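The Little Weather Station That Wants to Talk to Your Sprinklers

October 16, 2019

A few years back, a backyard weather station was the sort of thing you bought for an uncle who was hard to shop for. It sat on a pole, it told you it was raining while you stood there getting rained on, and that was pretty much the whole relationship. Now these gadgets are growing up, and I've spent a happy stretch of evenings finding out what they can do.
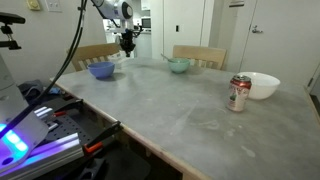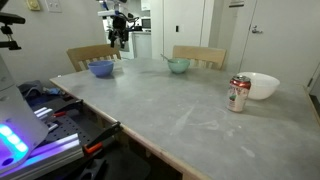 Do you need a weather station of your own when your phone already gives you a forecast?

It depends on how much your own patch of ground matters to you. A phone forecast covers a wide area, and your yard may sit in a dip, behind a hill or next to a big warm parking lot. If you garden, keep bees or pay for your sprinkler water, local readings are worth having. If you only want to know whether to bring an umbrella, the phone will do nicely.

I fall in the first camp (tomatoes, mostly), and so does Omid Golestani, who designs sensors at a small company called Plurketix and who was kind enough to talk with me far longer than he had promised. His team's station, the Dretari, is a plain white tube that goes up on a fence post and measures wind, rain, sunlight and the dampness of the soil. It runs for six months on two batteries, and it sends its readings to a hub indoors that can tell your sprinklers to stay off.

"People think the clever part is the sensor," Golestani told me. "Sensors have been good for a long time. The hard part is deciding when to leave the homeowner alone."

I know what he means! The first station I tried, a Jerkent, buzzed my phone every time the wind picked up, and I live on a ridge. I turned the alerts off by the second evening and then, of course, missed the one frost warning I would have liked to get. The Dretari asks you a handful of questions when you set it up, about what you grow and what you worry over, and after that it mostly keeps quiet.

Setup was easy enough, though I put the tube too close to the garage and had to move it when the afternoon temperatures came out silly. Keep yours away from walls and pavement, and higher than you think it needs to be.

The next step is neighbors sharing what they measure. A group of growers in the Shahbazi valley has linked six stations along the creek, and come January they plan to use them to watch for cold air settling in the low orchards. Golestani is helping them, and he's already fretting about the batteries.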